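January 18, 2021

Quick one, I'm on second shift this week and the coffee is nearly gone.

My brother in law asked me at New Years when the robots are going to take my job. He asks every year. I always say next year. But this time I had a real answer, sort of, and it took so long to explain that he went off to find the dip. So you get it instead.

I work in totes. Blue plastic totes, coming down rollers, all shift. Empty ones mostly, on my end. You check inside, you pull anything left behind, you send it on or you stack it on a cart. That's it. That's the job. A kid could learn it before lunch and I still think it's harder to automate than the stuff upstairs with the fancy software.
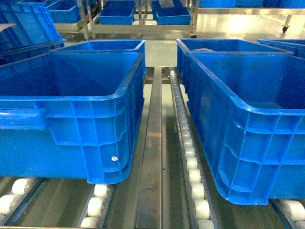

Reason one is leftovers. A tote is supposed to come back empty and then it isn't. A label, a bit of strap, one glove. I don't think about it, my hand just goes in and gets it. Back in April we had a guy from Serkon come and show us a system that was supposed to do this. Nice guy. Good slides. His arm was great with boxes. Then Paweena Ongart dropped a flat piece of packing film in the bottom of a tote and asked him to get that out. It pecked at it. Pecked again. He said the next version would have better suction and she said ok, call us.

Reason two is things being crooked. A tote rides up on its neighbor, or turns a little and hangs over where it shouldn't, and you bump it with your hip. Your hip! Nobody has put a hip on a robot. I bump totes all night long and couldn't tell you how I know which ones need it. Paweena does it with her elbow while talking to someone behind her.

Reason three is money, boring but true. Vulham (the other site, bigger than us) put in one cell that only does destacking and they rate it at 60 totes an hour. I'm a lot faster than that when I'm awake. Their best night so far was 1,474 totes across the whole building and the cell did 42 of them before somebody turned it off because it kept faulting on a sticker. A sticker. To be fair it was the first week and I hear its better now. I also hear the yearly service plan is 4,000 and that doesn't count parts.

So then home. People always think home will be easier because the jobs are small – dishes, laundry, picking up after kids. I think it's way worse. At work every tote is the same tote. Same rim, same ribs, they roll to you in a line. My kitchen has one drawer that only opens if you lift and pull left. I have a lid for every pot I used to own. If a machine still gets stuck on a piece of film in a plain blue bin under good lights I'm not giving it my sister's wedding glasses.

I do have the Zidell vacuum, the round one. It's fine. It eats socks. I pick up the whole floor so it can clean the floor, which my mom thinks is the funniest thing in the world.

What I'd really like, if anyone is building stuff and reading this – skip the arm that does everything. Give me something that moves the full carts. Those are what hurt. My shoulder is not worn out from picking up a glove, its from pushing steel carts around a corner at 1 am. Siriwan was meant to be trialing a little tug thing for that and then I never heard any more. If you know what happened to it leave a comment.

Ok break's over. More on the sholder later, I have a PT appointment and opinions.

Recent posts
Boots, round three
Why I quit the Zidell app
Soup for people on nights
Paweena's locker shelf hack
Parking lot update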